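Home | Humanoids | Arms and hands | Planning | Service | Contact

Larau H humanoid for office and archive work: buying and planning page

By the Hindex equipment desk, September

Last updated: Wednesday
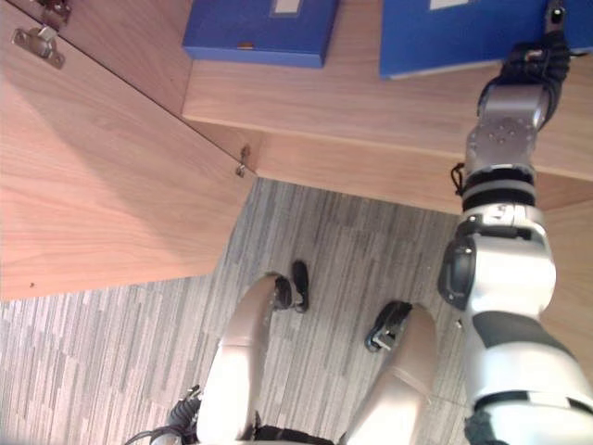 Larau H at an office cabinet, right hand at a blue file box.

The Larau H is a two-legged humanoid with two arms and two hands. Hindex sells it and rents it to offices, archives and training rooms that want a machine to work with the furniture they already own. On this page we collected what customers ask before they order: what is included, what you should budget next to the robot, and how to prepare the room. For prices please use the request form, because the price depends on the hands and on the service plan.

What the robot is suited for

The Larau H takes boxes, binders and small cartons from shelves and puts them back. It can open a hinged door when the handle is easy to grip. It walks on hard floor and on short carpet. It does not climb stairs in the standard package, and we do not recommend it for shelves that are higher than a person can reach without a ladder.

It is a slow worker compared to a trained clerk. Customers who are satisfied with it are mostly those who have many small moves in a day, spread over long hours. If you have one big move per month, rent it, or hire people for the afternoon.

What is included in the base package

– Larau H body with legs, feet and two arms
– one pair of black five-finger hands
– head camera unit with its cables
– hip harness for the lifting stand
– lifting stand, 2 batteries and one charger
– operator tablet
– on-site setup, and training for your operators

The second charger is not in the base package. Please think about it early. One charger is enough for a half-day pilot, but with a full working day you will be waiting for a battery after lunch.

Budgeting: the robot is not the only line

Many first budgets we receive have only one line, the machine. This is understandable, but then the money for the rest must be requested a second time, and that takes months in most companies. We suggest to plan with these lines from the beginning:

1. The robot, purchase or rental.
2. Hands. They wear faster than anything else. Put one spare hand in the first year.
3. Service plan. The Basic plan gives remote help and one inspection. The Full plan adds parts and a replacement unit during repair.
4. Changes to the room, such as door handles, labels and cable covers.
5. Operator time. In the first 8 weeks you need a trained person next to the robot the whole time it is moving. Count these hours as real cost.
6. Insurance. Ask your insurer before you sign with us, and send them our data sheet.

The software license is part of the purchase price for the first year. After this it is a separate yearly amount. With rental it is always included.

Buy or rent

The minimum rental is 11 weeks. We know this sounds long for a trial. The first weeks go to setup and teaching, and a shorter rental would end when the useful work begins. If you buy the robot during the rental, a part of what you have paid is taken from the price – the contract says how much.

For purchase, delivery takes 6 months from the signed order. Spare hands and batteries are on stock at our Cleltbridge warehouse and are sent separately. Transport to your building is included, but not the way inside it. If you have no elevator, tell us at the time of the order.

Preparing the room

Please measure before you ask for an offer. The planning form asks for the following points.

Cabinet doors. An open door takes floor space from the robot exactly where it wants to put its feet. Measure the free floor with the doors fully open, not closed. Doors that stop halfway are more difficult than doors that open flat against the neighbor cabinet. Old hinges should be tightened before setup day, and you should check that the door does not swing back by itself.

Shelves. Write down the height of each shelf and the thickness of the front edge. The hand comes in over the edge, so leave some free air above the box. A shelf packed to the ceiling of the cabinet will not work.

Boxes. Firm boxes with straight sides are best. Soft bags and overfull folders slide in the hand. It helps if all boxes of one type have the label in the same place. Between two boxes leave a gap for the fingers.

Floor. Short carpet is fine, also with a pattern. Loose rugs must go away. Thick carpet we need to test, please send us a piece of it.

Cables. Loose cables on the walking path are the most common reason for a stopped session. Use flat covers or move the sockets.

Light. Normal office light is enough. Strong sun directly on a shelf gives trouble to the camera, and a simple blind solves it.

Options

Swai soft-grip hands: wider finger pads, better for smooth plastic and thin cardboard. They are less exact with handles. Hands can be changed by your own operator after the training.

Swai wrist bracket: for customers who want to mount their own small sensor. We do not give support for the sensor itself.

Long harness: for rooms with low ceilings, where the standard lifting stand cannot be used. Please ask for a drawing.

Extended training: one more day, on your site, for operators who joined later.

Service and warranty

The warranty covers the body, the arm joints and the electronics. Finger pads, straps and batteries are wear parts and are not covered. Damage from a fall is covered only when the robot was used with a trained operator present. Inspections are done at your site, and you should reserve a full working day for each one.

Before you send the request

Have ready the floor plan with door swings, the shelf heights, the type and weight of the heaviest box, and the hours per day you want the robot to work. If some of it is missing you can still send the form, but the offer will then be only an estimate. For rental requests, please also write your preferred first week and the name of the building entrance for delivery.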